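Trako Lab
We are sharing results from the first phase of our work on using a wrist camera to place a robot gripper over long, rigid parts. A short thread on the method, what we measured, and where it fell short.

Trako Lab
The problem is familiar to anyone who has automated a bench task. A part that is much longer than the gripper opening gives the camera very little to work with. In a close view, most of it looks the same from one end to the other. The system may find the part easily and still have a poor idea of where along its length the gripper is.

Trako Lab
Our method, which we call Wogan, estimates two things separately: the direction of the part's long edges, and the position of its nearest end. Each estimate carries its own confidence score. The arm may turn to match the edges as soon as the first score is high enough. It may not close the gripper until the second score passes as well.

Trako Lab
Earlier versions used a single combined score. This was simpler to tune, but a very clear edge could hide a very poor guess about the end. The arm then approached at the correct angle and in the wrong place. Splitting the score was the most useful change we made in this phase.

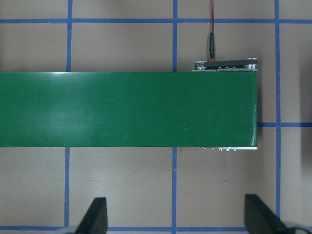 Trako Lab
The tape grid on the table serves as our position reference. We check the estimated end point against the grid after each approach and record the difference. The lines were laid by hand, so we survey them before each block of trials and use the measured positions in all scoring. Wogan itself is never given the grid positions.

Trako Lab
We did have to confirm that the model was not learning the tape anyway. Straight blue lines are easy for a network to pick up, and they could stand in for the edge of a part. We therefore held back a set of 200 trials on a plain surface, with the reference taken from the arm's joint readings instead.

Trako Lab
In total we ran 1379 approaches. Median error in the end position was 2 millimeters on the taped surface. On the plain surface the median did not change, although the spread was wider. We read this as fair evidence that the method does not depend on the tape.

Trako Lab
Failures: 56 approaches ended with the gripper stopped and no attempt to close. Most of these came from glare. A bright patch on a glossy surface can break a long edge into two short ones, and the confidence score drops as it should. We count these as failures in our tables, even though stopping was the safe result.

Trako Lab
A smaller group of errors concerns attached hardware. Where a bracket or strip sits close to the end of a part, the model sometimes takes the end of the metal as the end of the part. We have not solved this. Additional labels helped on the parts we trained with and did little for new ones.

Trako Lab
Readers should note the limits of the study. All trials used one arm, one camera position and fixed room lighting. Parts lay flat and did not overlap. We make no claim about bins, moving belts or flexible materials.

Trako Lab
The next phase, under the Nitwood project, will vary the lighting on purpose and add parts with fittings at both ends. Our partners at Sustwood will repeat the plain-surface trials on their own equipment, using our scoring code without changes.

Trako Lab
The trial logs and the survey procedure will be released in April together with the written report. Groups that wish to run the same protocol before then may contact the lab through our profile page.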